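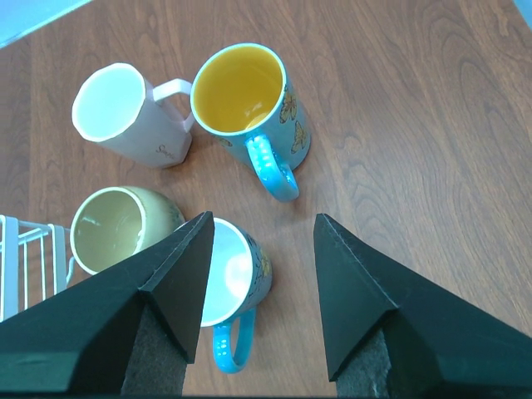 plumduff wrote: release order, please, I beg you. Unda gives away the cellar in its first 10 minutes and you can't un-know it.

Do I need to watch Cladix before Unda?
Posted by mossybank in Film & Telly

My sister and I have a standing film night and it's my turn to pick. I want to do Unda, the one set in the flooded boarding house, as everyone at work keeps going on about it. Only I've now read that it's a prequel to Cladix, which I've never seen, and that there's another one called Cladix: Ritberg that came out in between. So that's three films where I thought there was one!

I'm fine with jumpy stuff. My sister is less fine, she'll put up with ghosts but she walked out of the last one I chose when something happened to a fingernail. She's also a stickler for watching things in the right order and will ask me who everybody is all the way through.

So can we go straight in with Unda, or will we be lost? And is there a different version of it? The one on my telly service says 1 hr 34 but the disc in the charity shop said over two hours. We start at half past seven and she likes to be home by ten, so the long one is a bit of a problem.
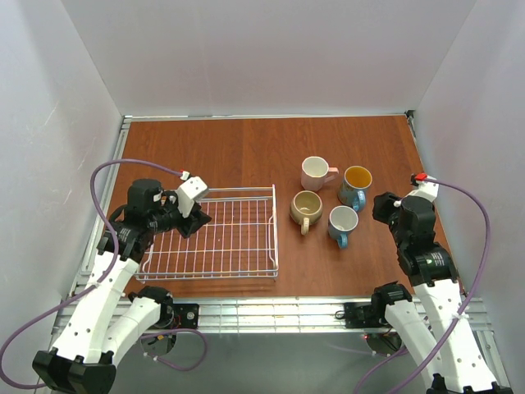

Four mugs and an empty dish rack on the table.

3 replies

plumduff
See my comment at the top, but I'll say more as I've got a cup of tea on the go. You won't be lost in Unda, the story makes sense on its own. What you'll lose is Cladix. The whole of that film hangs on not knowing who is knocking from under the floor, and Unda just tells you, cheerfully, before the title comes up. I watched them the wrong way round with my other half and he spent all of Cladix going "well, it's her, isn't it" (it was her).

You can skip Ritberg. It's set in the town of the same name with a new family, and there are 2 scenes that matter, both near the end. The lodger gets the key, and the old woman says where she grew up. There, you've seen it. I quite like it myself, mostly for the music, but I wouldn't spend a film night on it.

For your sister: no fingernails in Cladix that I can remember. There is a bit with a tooth in Unda, when they drain the bath. Have her look away when the plug comes out and don't let her look back until the singing stops.

dredgerman
unda is rubbish, watch the first one and leave it there. prequels always explain the thing that was scary because it wasn't explained

halfmoonkettle
Can help with the two versions. The long disc has 39 minutes put back in and I've sat through it twice now, once at the Ok, our local cinema, when they did an all-nighter, and once at home with the subtitles on because I'd nodded off the first time. Most of the extra is the inspector, who is barely in the short one. He goes round the boarders one by one and asks about the water. I loved it but it's slow, and the big scare on the stairs comes so late that half the row behind me had gone for chips.

Short one for your sister, definitely. The ending is the same apart from the very last shot, which goes on longer on the disc so you see the door open. I don't agree with dredgerman by the way, the woman who plays the landlady is brilliant and it's worth seeing for her alone.

Cladix is the shorter film anyway so you'd easily fit it in before ten. Do that this time and Unda when it's your pick again.

mossybank
Thanks all, Cladix it is. Have told her about the tooth and she wants it in writing that there isn't one in the first film, so if anybody remembers otherwise please shout before October.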